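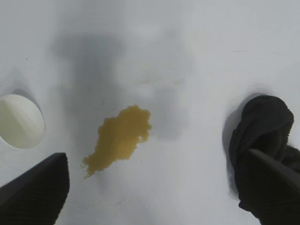

Yellow-orange liquid on a white surface.

Ullside Infant Fund sets terms for September appeal

The Ullside Infant Fund will run its annual appeal through September, with proceeds divided between hospital equipment and bereavement support. The fund published the terms this week. Collections will take place in Ullside and Fludville, and online donations will be accepted until midnight at the end of the month.

Under the terms, 70 percent of net income is assigned to equipment for newborn units and 30 percent to counseling for families after the death of a baby. Net income is defined as receipts less card processing fees and the cost of printed materials. Staff salaries are paid from a separate grant and are not charged to the appeal.

The equipment share will go first to Fludville General, which has asked for four apnea monitors and replacement sensors for the units it already owns. Any balance will be held in a restricted account and may be spent only on items approved by the hospital's clinical engineering department. The fund does not buy monitors for home use.

The counseling share covers individual sessions and one support group. Families may book up to 11 sessions without charge, by phone or in person, and no medical referral is required. The group meets at the Plumel Center at 7 p.m. Interpreters can be requested when booking.

A change this year concerns workplace collections. Employers that register will receive a numbered, sealed container and a return form. Containers must be opened by two people, and the total entered on the form before the money is deposited. Last year 13 containers were returned without a completed form, which delayed the final accounts.

Schools may take part under the same rules. Event organizers expecting more than 700 people need written approval from the fund and proof of liability insurance. Street collections require a city permit, and the permit number must be displayed on each container.

Kurtuluş, a bakery with shops in both cities, will match donations made at its counters during the appeal. Matched amounts will be listed separately in the accounts.

Registration forms are available from the fund's Ullside office. Completed forms must be received before a container can be issued.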